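Sharing a Room with Hand-Held Grippers: A Student Report on Good Practice
Reece Tindall, Corivora project group
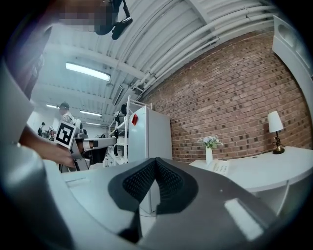 Who is responsible when several people are working with grippers in the same room?

Our rule gives that job to one named person per session, whose name goes on the whiteboard before any tool is picked up. We call that person the session lead, and anyone at all may ask the lead to stop the work.

I should say how we got to that rule, as it took us most of the term and more tea than I'd like to admit. When I joined Corivora we had a safety sheet left over from an earlier project called Dillance. It was a good sheet, but it was written for an arm bolted to a bench behind a guard, and it had very little to say about tools that people carry around in their hands. Our supervisor, Marjorie Treloar, suggested we keep what still made sense and rewrite the rest in words a first-year could follow.

We ended up with 20 rules in the first draft. That was far too many — people read the top of the page, nodded kindly and went off to work. By November we had it down to 4, and these are the ones now taped up inside the door at Ruristhorpe:

1. Write the session lead's name on the board.
2. Keep fingers away from the gripping pads unless the lead has called a pause.
3. Say "crossing" out loud before you walk behind someone holding a tool.
4. Check that every marker is flat, clean and firmly fixed before you start, and again after a break.

Rule 3 caused the most grumbling, and I was one of the grumblers. It feels silly for the first day or so! After that you hardly notice you're doing it, and when I visited the Clegg workshop, where they don't have the habit, I missed it quite badly.

We logged 70 sessions under the short list. The log is only as good as our memories at the end of a long afternoon, so I wouldn't lean on it too hard, but the entries for missed marker checks did get fewer as the weeks went by. Pauses were called more often than I expected, mostly by newer members, and Marjorie was very pleased about that.

Still to do: a version of the sheet for visitors, and a decision on whether the lead should be allowed to hold a tool as well. I think not. Others in the group disagree, and we have agreed to try it both ways next term.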